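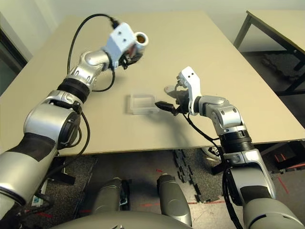
Handout 5, page 32

Rural Broadband and Who Pays for It

Last week we left the city of Ostwood with two phone companies and prices that had been falling since February. Today we go out to the Starnov valley, where there is one company, Dizon, and where the bill for a basic home connection hasn't moved at all. I'd like you to keep both places in mind as you read, because the exam question (yes, there will be one!) asks you to compare them.

Start with cost. Running a line to a farmhouse in the valley can cost up to 300 times what it costs to add one more apartment in a building already wired. Dizon has 3919 customers there, spread very thin, and it has to recover the money from them or from somebody else. That "somebody else" is really the whole lecture – city customers, taxpayers, or the owners of the company.

Terms to know: fixed cost, cross-subsidy, universal service fund, natural monopoly. We spent a long time on the last one, so look back at your notes if it still feels slippery.

Reading: the Zornier case, first half only. Skip the appendix on spectrum auctions for now, we'll get there.

To hand in by Fri 30 October: one page on whether Ostwood customers should pay a little more so that valley customers pay less. Either answer is fine with me, but do show your numbers.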